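Giving Up the Storage Unit

09/09/2022

I finally closed out the storage unit in July. I had rented it when I moved from Aritau to Tarstead, and the plan was to keep it for two months while I looked for a bigger place. I never found the bigger place. I kept paying anyway, and the rent went up every spring.

It was unit 410 at Flusarel Storage, on the upper floor, at the far end from the elevator. The location matters more than I thought when I signed. Every trip meant a cart with one bad wheel and a long hallway where the lights went off if you stood still too long. I think I visited less often than I would have if the unit had been on the ground floor.

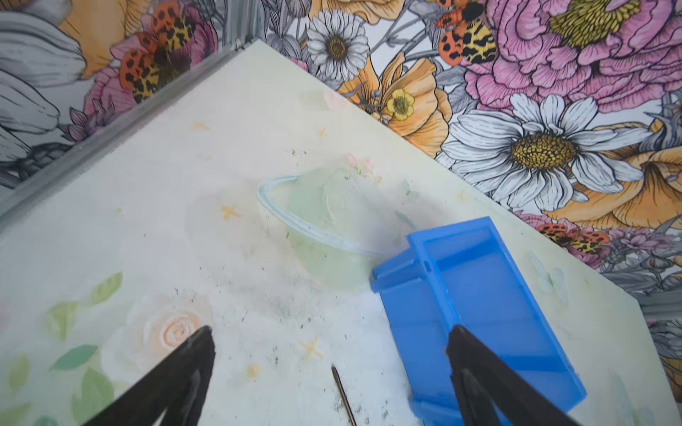

What got me moving was doing my taxes. I added up a year of payments and the total came to $1,001. Nothing in that unit was worth that much. The couch had been a hand-me-down. The bookcase was missing a shelf. I had a full set of dishes in there and had already bought another set for the apartment.

I gave myself three weekends. The first one went badly. I opened boxes, read old letters, and took home one lamp. By late afternoon it was too hot up there to keep working and I had cleared a space the size of a doormat.

The second weekend I did it differently. I carried everything out to the hallway before deciding on any of it, a few feet of the unit at a time. Once something was in the hallway it could go to the car or to the dump pile, but it couldn't go back in. That rule did most of the work.

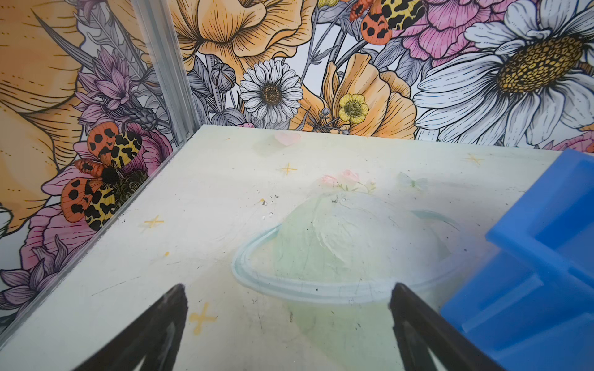

The thrift store on Rangel Road took the dishes, the bookcase, and most of the clothes. They would not take the couch. They also don't take pillows, board games with missing pieces, or anything that plugs in and gets hot, so call first if you have a toaster. The county dump charged me by weight for the rest.

Papers were the slow part. I had kept every bank statement from my first job on. I saved the tax returns and the car title and shredded the rest at the library, which lets you do a small stack at a time. It took me several lunch breaks.

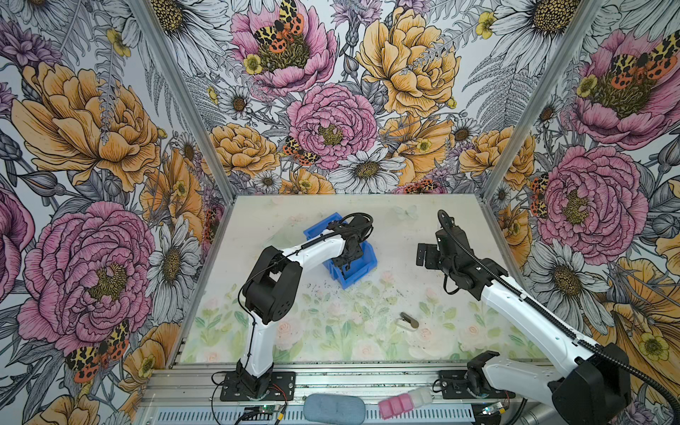 A blue bin on the table, with a gripper lowered inside.

I came home with less than I expected. It fit under the bed and on one closet shelf. There are a couple of things I wish I had kept, mainly a heavy winter coat that I convinced myself was too small.
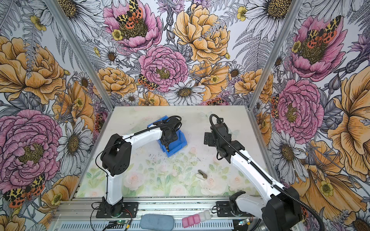
3 min read

If you are closing a unit of your own, read the contract before you pick a date. Mine needed written notice ahead of time, and I nearly missed it and paid for another month. Take your lock with you. Sweep the floor and get a picture of it with the door open, then ask the office for a receipt that says the account is closed. I had to go back for mine.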